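4.2 Wrist Pose Estimation and Command Filtering

The retargeting module receives two input streams for each arm. The first is the pose of a VR controller mounted on the back of the operator's gloved hand. The second is the set of finger joint angles reported by the glove. The streams are produced by separate devices with separate clocks, and they must be aligned before either can be used to command the arm. Earlier versions of the Daza stack paired each pose with the most recent glove reading. This was adequate for slow reaching but introduced visible lag in the fingers during regrasping.

In the present version, both streams are written to a shared buffer and resampled at 100 Hz. Positions are interpolated linearly and orientations by spherical interpolation. A fixed delay of 40 ms is applied so that the filter always has a later sample available on both sides. Operators reported that they adjusted to the delay within the first session — a longer setting was tried and rejected during pilot work at Brurkell.

The controller is attached to the hand and is not held in the palm, so its pose differs from that of the wrist by a rigid offset. The offset is estimated at the start of every session by having the operator rotate each hand about a fixed forearm position. The procedure, due to Damián Ulloa, solves for the offset by least squares and discards samples taken while tracking confidence is low. Figure 3 shows the operator's hands at the table with wooden blocks and paper, the two kinds of material considered in this section.
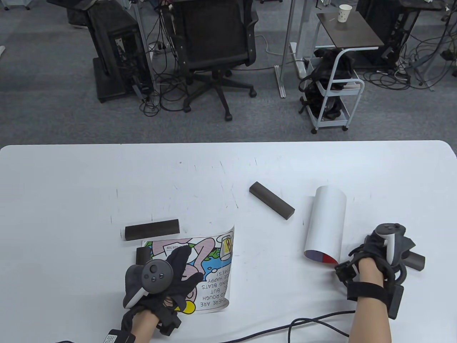 Figure 3. Head-level view of the work area. A VR controller is mounted on the back of each black glove. The left hand rests on a curled printed sheet; a rolled paper cylinder and dark brown wooden blocks are also on the table.

4.3 Contact-Aware Retargeting

Rigid and flexible objects place different demands on the controller. For a block, small errors in fingertip position are absorbed by joint compliance. For paper, the same errors may crease the sheet or cause it to slip. The Jekmont planner therefore scales the fingertip stiffness according to an object class selected before each trial. The class is held constant until the trial ends.

The complete log contains 900 trials, of which 236 involve paper. Trials with a tracking loss on either hand were kept in the log but excluded from parameter fitting. All remaining trials were replayed offline through the Broltanine simulator with identical filter settings, and the resulting joint commands were compared with those recorded online. Differences in wrist orientation were largest when one hand passed over the other — a condition in which the controllers are more likely to be occluded. Section 5 reports these results separately for each object class.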